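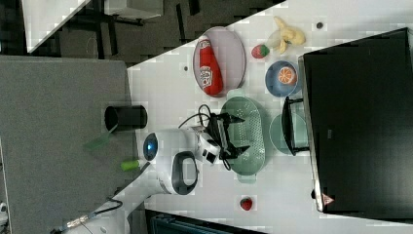

Kitchen station, gripper above the green colander during the Tuesday session.

Progress report: Fomska demonstration set
Prepared for Kellness by Menaka Dewan, Brendby site
Period covered: September through November

1. Status

Collection is on schedule for the kitchen station and behind schedule for the workshop station. The agreed total for the full grant is 4000 accepted demonstrations across both stations. Kitchen collection has moved to the second task group, which covers picking up dishes and food items and placing them where the written instruction says. Workshop collection stopped for part of October while we waited for replacement fingers.

The budget is unchanged. We are not asking for a change to the end date at this point, but see section 5.

2. How the sessions are run

Each session uses one arm with a two-fingered gripper and a small camera mounted close to it. An operator guides the arm through the task by teleoperation. A second person reads the instruction, resets the table and marks the attempt as accepted, rejected or unclear. Unclear attempts are looked at again the next morning by someone who was not in the session.

The kitchen station uses toy food and dishware. The current layout includes the colander, an oval plate, a round plate, a bowl, a ketchup bottle, a banana, a citrus slice and two strawberries, with the black appliance at one side of the table. Layouts are changed after every 35 attempts. Operators do not choose the new layout themselves. It comes from a printed list, because in the first month they tended to put things where the arm could reach them easily.

Some layouts start with one item already on or in another, such as the bottle lying across the oval plate or the citrus slice in the bowl. We added these after Xiao's review of the first task group, which noted that nearly all our dishes started out empty. They take longer to reset, and session length has gone up as a result.

3. Findings so far

The colander is the hardest dish to pick up. Operators approach it in two ways, from above the middle or at one of the handle tabs, and a policy trained on the mixed data hesitated between them. We kept both kinds but now record which one was used. Retraining with that label is planned for the next period.

The two strawberries have been useful. Instructions such as "pick up the strawberry next to the banana" require the system to use position and not only the name of the object. In review, 186 attempts were found where the operator picked the wrong one. These are stored separately and are not part of the accepted total. Xiao has asked whether they could be relabeled with a corrected instruction. We think so, but someone has to watch each one, and that time is not in the current plan.

Tasks that involve the appliance are still in trial. Its door faces upward in the present setup, which changes the reach needed for the handle. We have not decided whether to keep this position for the whole task group.

4. Problems

Timestamps from the wrist camera drifted against the arm log on long sessions. Sessions are now split in two with a restart between them - this has fixed it as far as we can tell, and the older recordings have been realigned.

Instruction wording was inconsistent between operators ("plate," "dish," "oval plate"). A word list is now posted at both stations. Varied wording will be added later in a controlled way.

The rejection rate is higher in the late afternoon. We have moved the last session to 2 p.m.

5. Next period

Finish the second task group at the kitchen station. Restart full collection at the workshop station with 3 operators. Retrain with the grasp label and report results on layouts held out from training.

If the workshop station is not back to its planned rate by the middle of the period, we will propose moving part of its share to the kitchen station. We would like Kellness to say beforehand whether that would be acceptable under the grant terms. A short written answer is enough.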